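Flavedari Grant Services
Frequently Asked Questions for Nonprofit Clients
Updated November 2024

Who can apply for fiscal sponsorship?
Any unincorporated group or new nonprofit with a charitable purpose and at least 2 responsible officers. Churches may apply for a specific community program but not for general worship expenses.

Does a sponsored project need its own tax-exempt status?
No. Donations are received by the sponsor and held in a restricted fund under the project's name. The sponsor keeps legal control of the money and must approve each payment.

What records do you need from us?
A program budget, a list of officers, a conflict of interest policy and a signed sponsorship agreement. Bank statements are required only if the group already has an account.

How are expenses paid?
Submit a payment request with an invoice or receipt. Requests over $100 need 2 signatures. Requests of $100 or less need one. Incomplete requests are returned to the sender.

Can we change our budget during the year?
Yes. Send the revised version to Verena Plattner at the Illmont office. Money given for a stated purpose cannot be moved to another line without written consent from the donor.

When are annual reports due?
At the end of March. Reports cover income, spending and program activity. Late reports place the fund on hold.

Who answers questions about donor receipts?
Brahim Tawfik handles receipts and corrections. Include the donor's name and the fund name in your message.

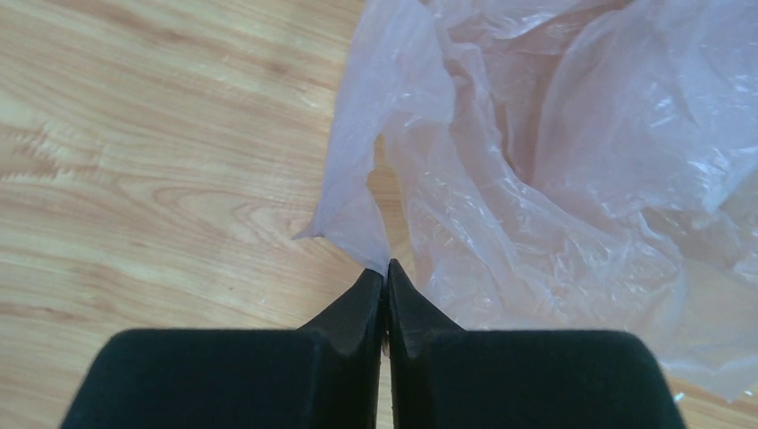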